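A morning at the Tukville budget open day

I have a low opinion of open days run by councils. They tend to be held after the decision and before the vote, in the gap where it's safe to ask people what they think. So when Tukville announced it would open the doors on its draft capital budget, with staff on hand and the new online ledger there for anyone to poke at, I put the letter on the fridge and went along in March expecting very little. I came away with slightly more than that.

Some background for readers outside the district. For years the capital works budget here has been a list of projects with a dollar figure beside each one and a column called "status". Nearly everything in that column says "in progress". The footpath on the Waaka road has been in progress since my youngest was at primary school. A project that doesn't get spent in its year is carried over to the next one, and the carried-over money is then counted again in the mayor's message as new investment. I've written about this before and been told, politely, that I misunderstand accrual accounting. I may well. I understand footpaths fairly well.

The council's answer is Lokidora, which is the name of the ledger. It was built by a firm called Tutia under a contract the council put out last year, and it is supposed to let a ratepayer follow any capital project from the day it is approved to the day the last invoice is paid. There are more than 4000 line items in it. I'd tried it at home and given up, so I was curious to see it driven by people who had been trained.

Doors were at nine. I got there at ten past and was given a sticker for my shirt, a tote bag and a glossy summary of the budget in which every photograph was of a child on a swing. The full draft was not in the bag. I asked for one and was told it was online. I said I'd like one on paper and a young man went off to find out whether that was possible. It was, for a copying fee, which I paid on principle and then had to carry.

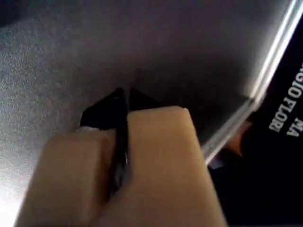
Black and glossy between two tan fingers.

The first session was the overview, given by Edin Delić, who runs the capital program. I'll say straight off that he was better than the brochure. He spoke without slides for most of it and he used the word "overspend" without being dragged to it. He explained that the program is split into renewal (fixing what we've got) and new works (things with a ribbon on them), and that for as long as he has been there the new works side has been easier to get through the chamber. He put it as a fact of life. I'd put it as the whole problem.

His main number was 70 dollars. That is what the program adds to the average household's rates next year, on the council's own working. Someone behind me asked what an average household was, and whether anyone had ever met one. Mr Delić said the figure was the total divided by the number of residential assessments, so a flat in town pays less and a place on the hill pays more. Fair enough, but the brochure says "just 70 dollars per household" and leaves it there, and I would bet a fair share of the people who got the brochure will be paying a good deal above it. When I asked whether the figure included the carry-overs, he said no, because those had been funded already. So we have been charged once for the Waaka road footpath and don't have it, and the new figure is for other things.

After that we were free to wander between tables. Each had a part of the program: roads, drainage, buildings, parks, and one called "enabling", which I took to be a mistake until I sat down at it. Enabling is software, consultants and vehicles. It is the only part of the program that finished last year fully spent.

The drainage table had the most honest people at it and the fewest visitors. The woman there had a map of the pipes coloured by age, and the colours for "old" and "very old" were hard to tell apart, which she said was a printing matter. She thought the renewal money would hold the line for the older part of town if there were no bad winters. I asked what happened if there was one. She said they'd come back to council for more. I asked where it would come from and she pointed across the room, quite cheerfully, at parks.

Roads was the opposite. There was a queue, and every person in it wanted to talk about the piece of road outside their own house. I don't blame them, but a budget consultation where each person lobbies for his own driveway is a gift to whoever wrote the budget. The fellow in charge wrote every complaint down on a card and put the card in a box. I asked what the box was for. He said the cards would be "themed". I've read themed feedback in this district before. The theme is usually that the community values roads. 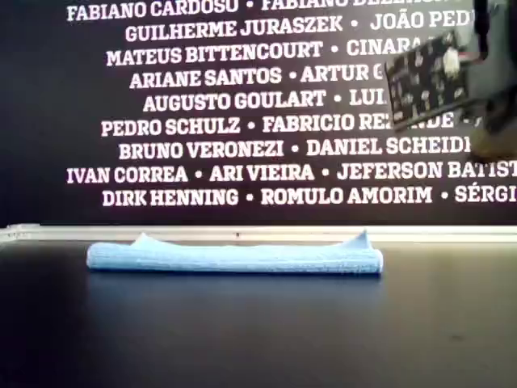
Trying out the ledger

Lokidora had a room to itself, with laptops set out and a Tutia person for each pair of them. I'd brought a list. I wanted to look up the footpath, the library roof, and the toilet block by the boat ramp, which the council has announced three times that I know of.

The library roof came up straight away and I'll give credit where it's due. You could see the approval, the variation when they found the rot, and the final cost, with dates. It ran over by a fair bit and there was a plain note saying why. If everything in the system looked like that entry I would have gone home happy and this would be a short report.

The toilet block was there as well, under "amenities (foreshore)", and took some finding. It has two project numbers, one for design and one for building. Design is shown as complete. Building is shown as "not commenced", with a budget that is smaller than what was in last year's draft. I asked the Tutia person where the difference had gone. She clicked around for a while, to her credit, and told me that the ledger shows movements between stages of a project but not movements between projects. I asked her to say that again. If money is taken from the toilet block and given to something else, the toilet block goes down and the other thing goes up, and the system does not tell you that the one paid for the other.

I think this is a serious hole. Following the money is the sales pitch. It's on the tote bag. The one journey a sceptical ratepayer most wants to follow, from the thing we were promised to the thing we got, is the one it can't draw. She said it was on the list for the next release, and that the next release would be a separate contract. I wrote that down in large letters.

The footpath could not be found by either of us. We tried the road name, the ward, the year and the word "path". It turned up in the end, after another visitor leaned over and suggested "active transport". It is in progress.

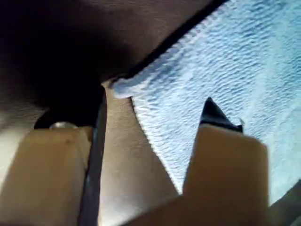

I had a second go at Mr Delić over the tea urn and asked him about the transfers. He didn't duck it. He said that transfers between projects under a set limit are made by staff and reported to the chamber each quarter as one total, and that the individual ones are kept on a spreadsheet. He could see no reason the spreadsheet couldn't be published. He also said it wasn't his decision, and I believed both parts. I asked who the decision belonged to and he gave me the name of a policy.

We also talked a bit about submissions. Last year the council received 1664 on the draft budget, which it was very proud of, and it says so on the first page of this year's. I asked how many changes were made to the draft afterwards. He thought a handful, mostly to fees. By my reading of the minutes it was the hire charge for the hall, the dog registration discount for pensioners and a correction to a heading. I have no wish to put people off writing in. I'll be writing in myself. But if the number of letters is going to be used as proof that we were listened to, I'd like to see the number of things that moved printed next to it, in the same size type.

The closing session was questions from the floor. The hall seats 800 and was nowhere near troubled. The questions were better than I'd expected all the same. One man wanted to know why the contingency was a flat percentage on everything, from resurfacing to a new pavilion, when one of those goes wrong a lot more often than the other. There was no real answer to that, only that it was standard practice. A woman from out Waaka way asked whether her end of the district got back what it paid in. She was told the council doesn't budget by area. She said that she did.

Would I tell people to go next year? Probably, yes, if they can spare the morning, and with conditions. Read the draft first, the real one, because the summary will tell you nothing. Skip the roads queue and go to drainage. Take three projects you know by sight and ask for them by name, and don't leave the laptop until you've been shown where the money is or been told it can't be shown. Take your own bag.

For my part I've asked in writing for the transfer spreadsheet for the last two years, and for the cost of the next Lokidora release if a figure exists. I'm told to allow twenty working days. Submissions on the draft close at five in the afternoon on the last day of the month, and the form is on the council site under "Have a say", below the video.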